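Anežka Kopecký has directed musicals for the Prukell Players for nine years, mostly in a former feed store on the edge of Fornesley. Her next one, "Wolonness," opens in August with a cast of three.

We talked at a kitchen table before an evening rehearsal.
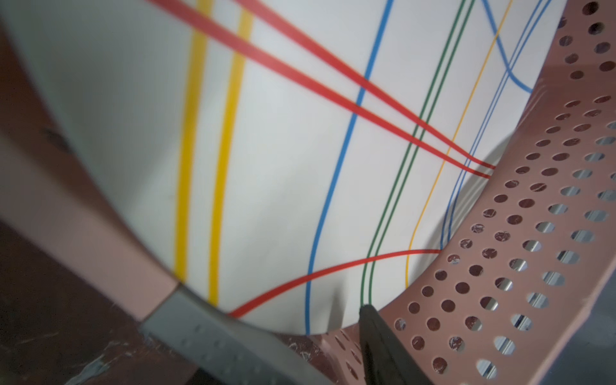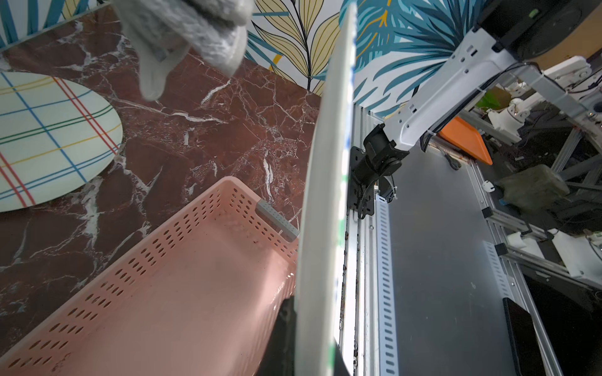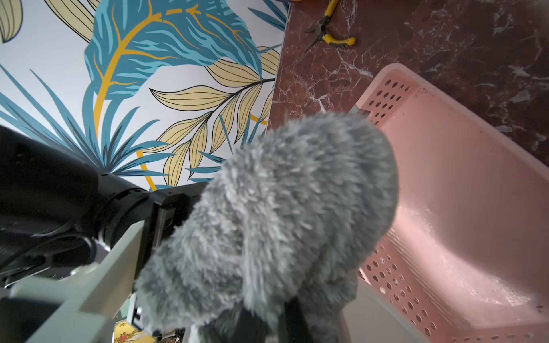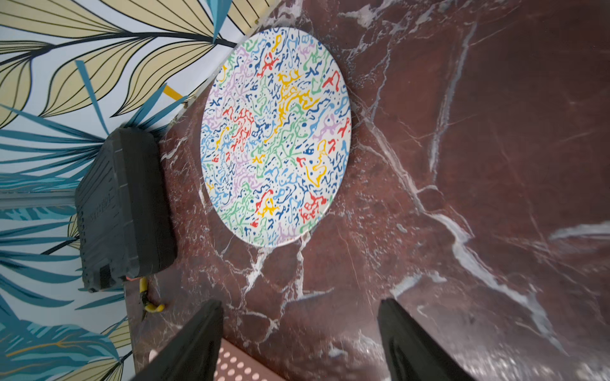 Last picture: a plate with a squiggle pattern on a marble surface.

"Wolonness" follows two sisters and a ferryman over one winter. Janka Zeman wrote the songs, and Kopecký asked her to cut the overture.

"She didn't like it at first," Kopecký said. "It was a good overture. But the first song starts with one voice and no piano, and I wanted people to hear that cold."

The company has moved to the Kadlec, which seats over 300. Kopecký said the size worries her more than the score does.

"In the old space you could whisper," she said. "Now we have to mic everybody, and the quiet numbers change when you do that. We've restaged the ferry scene three times — I may do it again."

She has no plans to add a chorus. "People ask. The show is lonely, and I'd like to keep it that way."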